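Gisside packing room — bench and gripper checklist, with comments
Checked February 1, 2026. Next full check due in June.

I do this one with a mug of tea and far too many opinions, so the ticks come first and the chatter comes after. If you only want to know whether you can work at the bench, read the ticks!

1. Floor and walkways
Chair clear of the working side: OK
Cables off the walking route: ACTION
Stand bases flat on the floor: OK

I've said it at every check so far and I'll say it again — black cable on grey carpet is a trip waiting to happen. When we packed by hand at Bastthorpe the worst thing on the floor was a bit of dropped wrapper. Now we have leads, and leads need a route. I'd like covers on the stretch behind the table before anyone new starts.

2. Bench set-up
Tape down at both front corners: OK
Cup, box and small container on the table, nothing else: OK
Leads hanging free of the wrists: OK, but see below

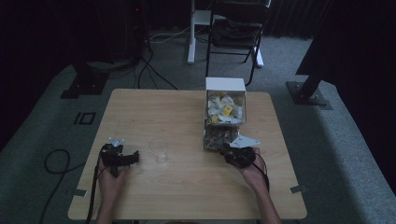 The leads are the bit people grumble about, and I'm with them. You get used to the weight of the grippers in a morning, but a lead that drags on your arm has you twisting without noticing, and by the afternoon your shoulder lets you know. Let it drop over the front edge on the left, and on the right keep the loop outside your forearm. Swap with someone after 35 minutes, even if you feel fine (I never want to stop either, I get into a rhythm with it).

And please don't lean on the corners. The tape marks where the table goes, and if it lifts we end up arguing over where the front edge was.

3. Grippers, each hand
Jaws open and close without sticking: OK
Finger blocks tight, no wobble: OK
Mounting plate on top secure: OK
Scuffs and worn edges: NOTE
Table top under the jaws: NOTE 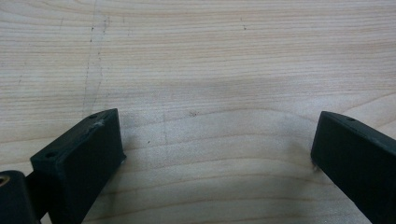 Item 3. Pale scuff on the upper edge of the left finger; faint broken scratch in the wood ahead of it.

Neither of those stops work. I've put them down so that at the next check we can see if they've grown. Heinonen, who supplied the kit, want the blocks changed after 1,000 hours of use, and we're nowhere near that, but I'd sooner go by the look of them. If you feel a rough edge, tell whoever is on shift and write it on the sheet.

A word on the table. We used to slide things about with our fingertips and never left a mark. With the grippers you have to learn to lift a touch higher than feels natural, and it took me around 6 shifts before I stopped scraping.

4. Before you start
Open both jaws fully and look between them: OK
Pads level with each other: OK
Fluff and stray fibres wiped off: ACTION 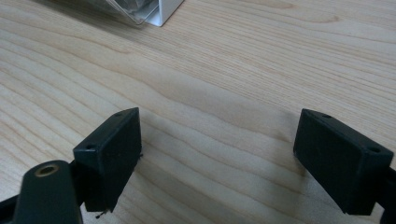 Wiping down takes no time at all and we're all skipping it, me included. Bits gather low on the pads where they come close to the wood. Dry cloth only, please, no spray near the screw holes.

5. People
Breaks being taken: MOSTLY
Everyone shown the stop routine: OK
Hand-packing turns kept on the rota: OK

That last line is there because we asked for it. When the Bironham site changed over, they lost hand work altogether and some of them missed it badly. I like the new job more than I thought I would, but I also like an hour of just using my own hands, and so do most of the others. Five of us share the rota now and it seems fair enough. If you'd like more of one and less of the other, say so before the next rota goes up.

Still open: cable covers, cloths for the bench, a second look at that scuff in June.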